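We use cookies to keep this site running and to see which pages are read. By continuing you accept our cookie policy. Accept | Settings

Povamance opens planning service for first-time robot buyers

RARKOW, June. Povamance will begin taking bookings this month for a planning service aimed at restaurants, hotels and event venues that are thinking about buying a humanoid robot and have never bought one before. The service is called Gronia. It covers the floor survey, the written budget and a supervised day of table work, and it ends before any purchase order is signed.

Povamance does not build robots and does not take a commission on them. Customers pay a flat fee of $3,735 per site and keep all the paperwork, whichever supplier they go to afterward. They may also decide to buy nothing.

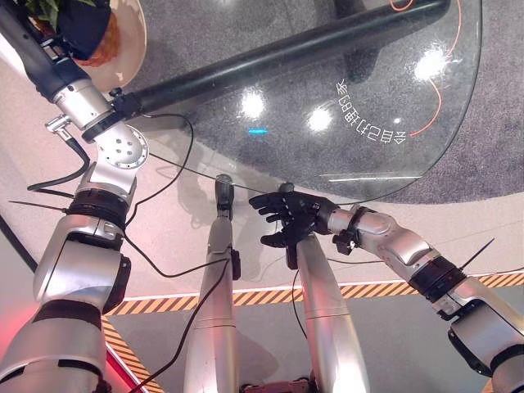
Povamance Equipment Planning Department

The department has spent the past year visiting hospitality businesses that already had a robot on the premises or had one on order. In most of them the purchase price had been worked out carefully and the rest of the budget had not. Floor marking, cable runs, spare hands, staff hours and insurance were often paid for out of whatever account had money left in it.

Gronia puts those items on one worksheet. Each line has a first-year cost, a cost for later years and the name of the person at the customer's site who has to approve it. Lines that do not apply are marked as such and stay on the sheet, so that the next manager can see they were considered.

"People call us with a quote in hand and ask if it's a fair price," said Su-chen Cheung, who heads the department. "We can't answer that until we know what the robot is supposed to pick up, where it will stand and who is going to be in the room with it. A lot of the first visit is tape measure work."

A site survey takes one working day. Planners measure the working area and the space around it, record the floor surface at each change of material, and note the height and top material of every table the customer wants served. Glass tops are listed separately on the worksheet. So are round and irregular tables, where the distance from the robot's shoulder to the far side of the table changes depending on where it is placed. Customers are asked to have their real plates, bottles and produce ready for the survey. Stand-ins of the same size are not accepted for the table work day.

Hands get a section of their own. Povamance recommends that buyers treat the hand as a separate item with its own service terms, and that they ask suppliers in writing for the replacement price of a complete hand, the price of a single finger, and the time a robot would be out of use for either repair. The worksheet assumes that a spare will be bought with the robot. Customers who would rather leave it out can do so, but the line shows the cost of the expected downtime in its place.
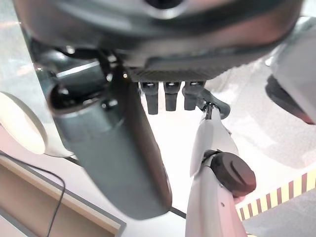

Eglītis, the catering company that tried the worksheet ahead of its release, said the section on hands had changed the order of its spending. The company had planned to buy two robots in the first year. It will now buy one, with a spare pair of hands and a longer service contract, and look at the second robot when the first year's repair bills are in. It also said that the worksheet was too long in its early form and that its kitchen managers had skipped the insurance pages.

Those pages have been shortened. The insurance questions now fit on a single sheet that can be sent directly to a broker.

Staff time is the line most often left blank, according to the department. The Gronia worksheet uses a starting estimate of roughly 333 hours in the first year for one robot at one site. That figure includes setup, supervision during trials, cleaning, and the time managers spend on the phone with the supplier. Customers can replace it with their own number after the table work day. Povamance asks them to write down how they got it.

On the table work day, the customer picks a short list of items and a planner records each attempt at handling them. The supplier of the robot under consideration brings its own machine and its own operator. Povamance sets the table, keeps the time and writes the report. Suppliers receive a copy on the same day as the customer and may attach comments, which are printed in full at the back.
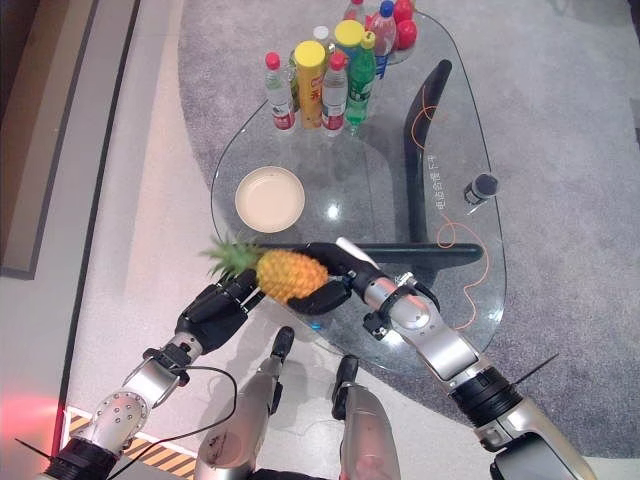
The list should include at least one item that is awkward to hold. Caterers tend to choose boxes and bottles for a first trial, and a budget built on those results can come out too low if the real job involves whole fruit, soft packaging or dishes with a raised rim. The report gives results item by item. There is no overall score, and Povamance will not rank suppliers against one another.

Floor space is budgeted in the same way as equipment. A marked zone takes room that could otherwise hold seats, and the worksheet asks for the yearly income from those seats. Some venues will find that the lost seating costs more than the service contract. Cheung said she would rather have that conversation before the tape goes down.
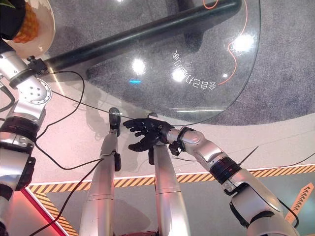 Robot hand close to the rim of a glass tabletop, with hazard tape on the floor. Photo: Povamance

Bookings open to businesses in and near Rarkow. The first round is limited to 10 sites, and each must name a budget holder who will be present for both the survey and the table work day. Reports will be delivered after the table work day, together with an editable copy of the worksheet. Businesses that already own a robot may apply, though they will be placed after those that have not yet bought.

A blank copy of the Gronia worksheet is available free of charge on request from the Povamance Equipment Planning Department. Suppliers who want to know what will be asked of them on a table work day can request the same document.

About Povamance

Povamance is based in Rarkow and advises hospitality businesses on equipment purchases, including kitchen lines, dishwashing, refrigeration and robots. Press questions should be addressed to Su-chen Cheung, Equipment Planning Department.

Get Povamance news by email. Enter your address to subscribe. You can unsubscribe at any time.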